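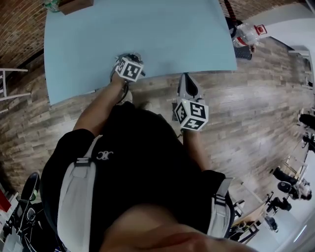
A gripper in each hand, at the edge of the light blue table.

How to measure power supply ripple without fooling yourself

Most ripple figures I see posted are wrong, and most of them are wrong in the same direction. Someone clips a probe to the output of a cheap switching supply, sees a forest of spikes, and declares the supply garbage. The supply may well be garbage. But a long ground lead will draw you the same forest on a perfectly decent one, and until you have ruled that out you have measured your probe.

The supply I used while writing this is a 12 volt Ganolo brick, the kind that gets thrown in with other gear. The label promises ripple under 200 mV peak to peak. It does not say at what load, over what bandwidth, or with what across the terminals, so the promise is worth very little. I measured it anyway.

What you need

An oscilloscope with a bandwidth limit switch. Almost all of them have one.
A passive probe, plus the little ground spring that came in the bag with it. If you threw out the bag, wind one from bare solid wire.
A load. A power resistor of the right value is better than an electronic load for this job, for reasons below.
A small ceramic capacitor and a small electrolytic, to go across the output at the point where you measure.
A short piece of coax and a DC blocking capacitor, if you want to do the second method.

Step 1: Look at nothing first

Power the supply and connect its load. Now put the probe tip and the probe ground on the same output terminal, the negative one. In principle there is no voltage between them and the trace should be flat.

It won't be. Whatever you see on the screen is pickup: the ground lead is a loop, and the loop is sitting next to a switching converter. Write down the peak to peak value. With the stock alligator ground lead I got 682 mV on the Ganolo, with both ends of the probe on one piece of metal. That is more than three times what the label allows, and the supply had no part in it except as a transmitter.

If you skip every other step on this page, do this one. I would like to see it in every product review that prints a scope screenshot, and I am not holding my breath.

Step 2: Get rid of the ground lead

Pull the clip-on hook off the probe, pull off the alligator lead, and slide the ground spring over the bare ring near the tip. Repeat step 1. The reading should collapse. If it doesn't, your loop is still too big, or the noise is coming in some other way, probably through the mains earth of the scope. Try moving the scope to a different outlet, and try unplugging the USB cable if you have one going to a computer. USB cables are guilty more often than they get blamed.

Do not go on until the same-terminal reading is small compared to the ripple you expect. There is no trick later in the procedure that will fix it.

Step 3: Set up the scope

AC coupling, so that you can use a sensitive range without the trace leaving the screen.

Bandwidth limit on. People object to this, and say you are hiding the spikes. Partly true. The usual convention is a 20 MHz limit, and if you want to compare against a data sheet you have to measure the way the data sheet did. Take a second reading with the limit off if you care about what is up there, and label it clearly.

Probe at 1x if it has the switch. At 10x the scope has to amplify ten times more to show you the same ripple, and its own front end noise comes along. A 1x probe has poor bandwidth, but you have already decided to limit that. Check that the scope's channel menu agrees with the switch on the probe. I have published a number that was off by a factor of ten, and a reader, Máté Bodnár, was polite about it.

Step 4: Load it properly

An unloaded supply tells you nothing useful. Some go into a burst mode at light load and look far worse than they do at work. Others look wonderful empty and fall apart at full current.

Take one reading at light load, one at half and one at the rated current. Use resistors if you can. Electronic loads regulate, and a regulating load connected to a regulated supply can produce wiggles that belong to neither one alone. My Isus load adds a small low frequency hump of its own, which I spent an evening chasing through the wrong box.

Resistors get hot. Mount them on something that can take it, and keep your sleeve away.

Step 5: Take the reading

Put the two capacitors across the output, right where the probe touches. Many data sheets specify this. If yours doesn't say, measure with and without and report both.

Look at a slow sweep first, for mains frequency ripple, and then a fast one for the switching frequency. They are separate problems with separate causes and lumping them into one peak to peak number helps nobody fix either.

Let the automatic measurement run, but don't trust it blindly. Peak to peak on a digital scope grabs the single worst sample, and it climbs the longer you leave persistence or statistics running. Read the trace by eye against the grid as well. If the two disagree badly, find out why before you write anything down.

Method 2: coax

If the probe gives you any doubt, solder a short length of coax straight to the output, center to positive and shield to negative, with a DC blocking capacitor in series with the center. Terminate at the scope in 50 ohms. Never leave out the blocking capacitor with the termination switched on, or you will be putting the full supply voltage across a small resistor inside an expensive instrument.

The termination and the blocking capacitor together form a high-pass filter, so this method will underreport mains ripple unless the capacitor is large. For switching noise it is the most believable connection I know of. Fomum sells a ready-made adapter for this. I have tried it, and it works about as well as the soldered coax, at many times the price.

Things I would not bother with

Ferrite beads on the probe cable as a first resort. They sometimes help, and they sometimes just change the picture enough to make you feel better.

Averaging. It removes anything not locked to the trigger, including real noise you were supposed to be measuring.

The ripple function on a handheld meter. The Prydderch I own displays a number to 2 decimal places – what it is a number of, the manual never says.

Last revised 3 February 2026. The section on electronic loads was rewritten.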